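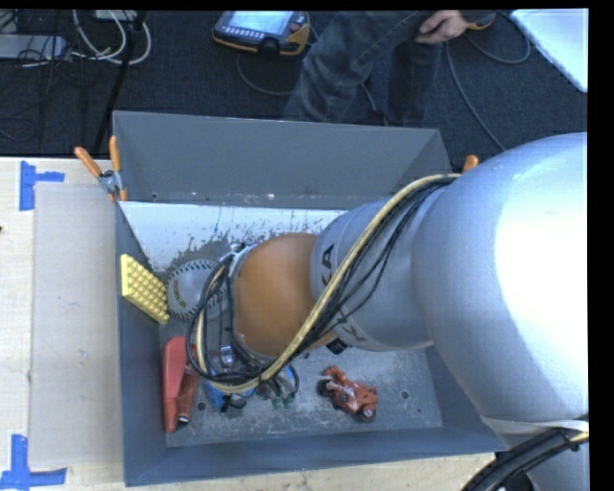 Falis Users Forum > Motion Planning > Collision checking against attached cables

Zitley_Admin
Members are reminded that questions on planner version 2218 belong in this section. Please state your controller settings when you post.

stapia
We are evaluating the Falis planner for bin picking with mixed objects. The arm is modelled from the supplier's mesh, and the bin walls are entered as fixed planes. The planner treats the cables outside the arm as if they did not exist. A path that passes the check can still draw a cable loop across the objects in the bin. Is there an approved method for including them?
Soledad Tapia

mokus_dev
The recommended method is to attach padded capsules to the last two links. We use a padding of 30 mm. Planning time rose to 550 ms per request, which we consider acceptable.

Lill22
I must disagree with the previous reply. Capsules of that size rule out most grasps close to a wall, and a block leaning against the side of the bin would never be picked. The cables should be secured properly and the model left alone.

mokus_dev
Securing the cables reduces the problem but does not remove it. A loop needs some slack for the wrist to turn, and its shape changes with the joint angles.

stapia
Both points are noted. The loop also enters the depth image and is at times segmented as part of an object. Has any member filtered this out?

Lill22
Take the depth image from a fixed pose with the arm clear of the bin. I would still object to the capsules.

mokus_dev
The padding may be set separately for each phase. We apply the full value in transit and reduce it for the final approach. The setting is under Link Padding, Phase Override.

stapia
Thank you. We shall test the phase override first and report the rejected grasps in this thread.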